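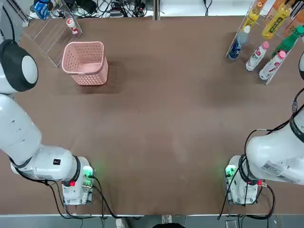

Both arms over the brown tabletop.

OK, notes for the club night talk. Slow down at the start, I always rush the start. Say hi, thank the Borncombe people for the room, get going.

So. I'm talking about the 800 tonight, and mostly about the second lap. I've coached it for a good while and I ran it badly for longer than that, and the bit I still find hardest to teach is what goes on between the bell and the back straight.

Start with Snežana. Most of you know her from Saturday mornings. Snežana Stojanović came to us as a 400 runner who hated the 400 (her words!). Her first 800 was at Astby in March, in a horrible wind, and she went through the bell in 66 and felt fantastic. Then she ran the next 200 in 38, and you can hear me on the video shouting something I won't repeat here.

Pause for laugh. If no laugh, keep moving.

Now, what happened there? She'll tell you she got tired. I don't buy it, or not all of it. She came off the bend, the wind hit her, the girl in front eased off and Snežana eased off with her. She stopped racing for half a lap and sat there waiting for the finish to turn up. I've done that exact thing more times than I want to admit.
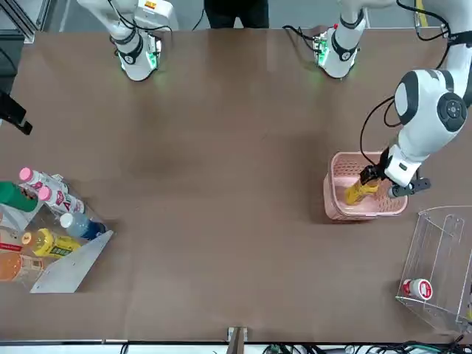
Same tabletop, seen from above.

Here's the session we built after that. Write it on the board, don't read it out twice.

Run 600 at the pace you want for the race. Walk two minutes. Then run 200, and the only rule is that the first 80 meters of it has to feel like you're passing someone. I don't care about the last bit, you can fall apart if you like. Full rest, 12 minutes or so, then do it once more. That's the lot. People always want to add a third one and I always say no – go home and eat something.

Ask for a show of hands: who's been told to "relax" at 500 meters? Everybody, I bet. I used to say it too. The trouble is a tired runner hears relax and slows down. These days I shout "arms" or I shout "go past," and Snežana says she only hears the first one anyway.

Tell the Rurnent Relays story here if there's time. Skip it if the juniors are looking sleepy. Short version: same runner, windy again, third at the bell, and this time she ran the back straight 200 in 37. One second. It doesn't sound like much, but she moved out to lane two before the bend, on her own, with no shouting from me, and she was in front coming into the home straight. She got caught on the line and was still grinning when she came to find her bag.

Questions. Somebody will ask about spikes. Somebody will ask about weights – say twice a week in winter, once in season, and send them to me afterward if they want the sheet.

Remember to mention the sign-up list for the next open meet. It's by the door, pen's on a string.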